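Clear desks by the end of May, Mudholm library tells reading room

MUDHOLM - The upstairs reading room at Mudholm library is getting its desks back. All of them, staff hope, before the end of May.

For two winters the room has been half reading room, half dumping ground. Returned stock, donated paperbacks, boxes from the old Brornby branch when that shut. Readers who went up to work found a corner if they were lucky. Most gave up and went to the cafe.

The clear-out started first thing in the morning, before doors opened, and has carried on in bits since. So far 1043 books have come off desks, windowsills and the floor by the radiators. Of those 497 have gone back on the shelves downstairs, where they should have been all along. The rest are waiting for a decision. Some are too tatty to lend. Some are doubles. One shelf's worth turned out to belong to Tumia school and is going home in a van.

The rules for the room are new as well, and short. Two books out at a time on a shared desk. Anything else back on the trolley. Bags under the chair, not on the top. No food, though bottles with a lid are allowed, after a bit of argument.

Screens stay. There was talk of taking them out altogether to make more space for writing, and a few regulars were in favour. Others were dead against, as the catalogue is a pain to use on a phone and not everybody has a laptop to bring. The compromise is that monitors get pushed right to the back of the desk and the front is left free.

Money for the work is 3000 pounds, from the town's small repairs pot. Of that 700 is going on the trolleys and some decent labels. Most of the remainder is for lamps and for mending the chairs, several of which wobble badly. Paint will have to wait for another year. So will the stair carpet, which everyone agrees is awful. 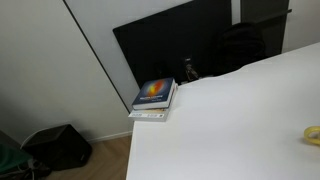
Opening hours are the other sore point. The upstairs room shuts at five, an hour before the rest of the building, and students at the Fontana Road end of town have been asking for later evenings. A petition by the front desk has filled several sheets. The library says it will look at staffing once the desks are sorted and wont promise anything before then.

Reaction has been mixed but mostly good. One reader liked having room to spread out a map for the first time in ages. Another wanted to know where the crime novels had gone (downstairs, left of the stairs, under the clock). A third complained about the noise of the trolley wheels, and they do squeak. Oil is on order.

Donations are paused for now. Please don't leave bags of books in the porch, however good they are, it gets damp in there and most end up in the bin. A notice will go up when the library is taking them agian. Anyone wanting first pick of the doubles can come along to the sale table in the entrance, paperbacks in one box and hardbacks in the other, pay what you like, coins in the tin.

The upstairs room stays open as normal while the work goes on, except for the morning the lamps go in. Date to follow, check the board by the door.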